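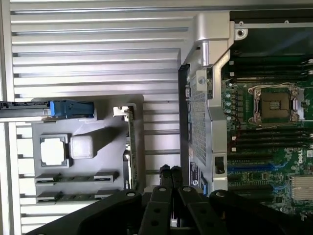
Our small repair room in Drollton takes in old office computers. The machines come from Coppens, a company that replaced its desktops in August and gave us the old ones. We sort small parts in molded trays, so that every piece keeps its own pocket. The gray tray on the bench holds a square processor chip in a black frame, a small silver block and two long black connector slots. A narrow green circuit board stands on its edge next to it. Such boards we like to handle only by the sides – the tiny components on the face do not forgive a careless thumb.

The desktop towers are opened lying on their side, which is more comfortable for the back and also for the eyes. We clean the dust first with a soft brush, then we look at the memory and the cables. What is still good will travel with Trarport to the school workshop, together with a printed list of the parts.

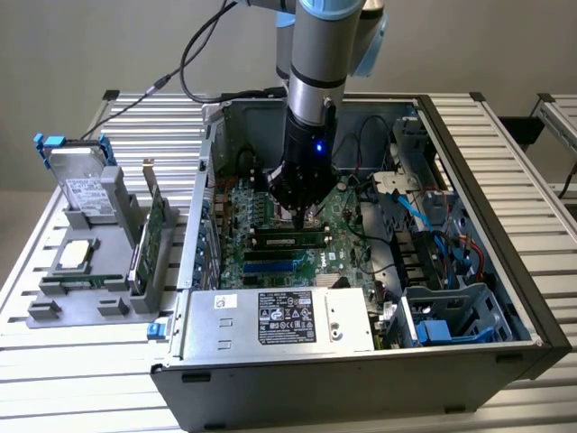

Memory module in its slot on the DELL board, with blue SATA cables going to the drive cage and the power supply in front.

More pictures will be added when the next 7 machines are opened. Gallery updated December 10, 2022.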